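Facilities > Walk-Throughs > Shared Workrooms

Witell Building, second floor: my room safety checklist, with comments

Date of walk: 07/10/2023

I do this walk with a clipboard and a pen that only works on a slant, so forgive the notes. The form is the same one we used in August, and I've marked each line OK, FIX or WATCH. My comments run on a bit (they always do!) but please read the FIX ones, as they're the ones with your names on them.

1. Floors and walkways

Main aisle clear, door to door – OK. So much better than August, when I had to turn sideways to get past the recycling.

Mats lying flat – FIX. The one by the east door has a corner that curls up and grabs your toe. I've flipped it around for now but it needs replacing. Jacobus, could you order the heavier kind?

Surfaces smooth, seams not lifting – OK in the workroom. I'm fussy about seams! Run your shoe along the ones in the hallway some time and you'll see why: two of them have a lip, and I put WATCH on those.
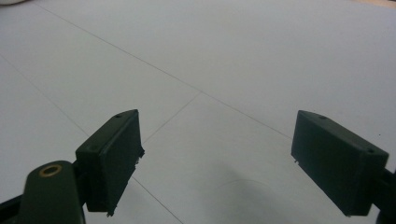

Item 1: panel seams.

Spill kit stocked – FIX. We have the bucket and the sign and no absorbent whatsoever. Somebody used it on the coffee machine.

2. Exits and lighting

Exit signs lit – OK, every one.

Emergency lights, button test – WATCH. The one over the stairwell came on, thought about it, and went dim before I'd counted to 54, which is how long it takes me to get down the stairs at a sensible pace. I want a new battery in it before the next drill.

Doors open fully and close on their own – OK, except 7, which needs a shoulder. I've written FIX next to it three walks in a row now. Carbone did come out and look at the hinge, and they say the frame has moved, so this may be a bigger job than oiling it.

Stairwell free of storage – FIX. Whoever owns the folded stroller, I love babies, but please find it another home.

3. Tables and work surfaces

Tables steady, feet locked – OK. Give yours a push before you start and tell me if it rocks.

Tops clean, no sharp edges – OK. I ran a rag over all of them and it didn't catch once.

Small stuff kept off the floor – WATCH. Anything round is going to roll, and then it's under somebody's heel. A shallow tray works great and there's a stack of them in the supply closet.

Cables out of the way of feet and elbows – WATCH. Fine on the tables when I looked, but please loop the slack up top and don't let it hang where a knee can find it.
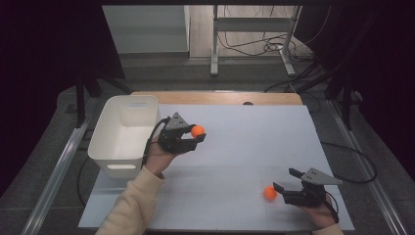 Xóchitl Huerta
Floor Safety Lead, Amel Shared Workrooms

4. Electrical

Outlet covers in place – OK, after I tightened one on the north wall.

Power strips plugged straight into the wall – FIX. Found a strip plugged into a strip plugged into a strip, behind the printer. I pulled it apart on the spot and left a note that was politer than I felt.

Space heaters – none found, OK. I know it's getting chilly. Email me about the thermostat and I'll nag on your behalf, I'm good at it.

Panel has clear space in front – OK. Keep it like that, please, even for five minutes, even for a delivery.

5. Boards, sheets and leaning things

Large sheets stored upright in the rack – WATCH. The rack is nearly full and the bottom strap is fraying. Zivia has quoted us for a second one.

Bent or broken boards set aside – WATCH. A board with a bend in it won't sit flat, and whatever you put on top will slide. If you're done with it, the big bin is by the loading door.

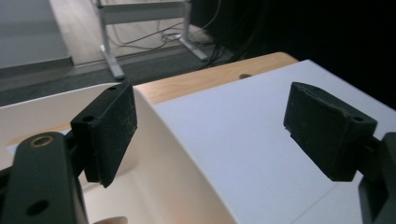 Item 5: white board with a bend, on table.

Nothing leaning on the glass – OK. Thank you!

6. First aid and fire

Extinguisher tags current – OK, gauges in the green.

First aid box – FIX. Plenty of gauze, no small bandages, and the eye wash had expired. I took the old bottle out so it can't be used by mistake, and Jacobus Du Plessis has the refill list.

Contact sheet posted – FIX. It still has the old front desk number on it. New one goes up as soon as I can find the laminator.

Walked by: X. Huerta
Copy to: J. Du Plessis

Amel Shared Workrooms | Contact the safety desk | © 2023 Amel | Back to top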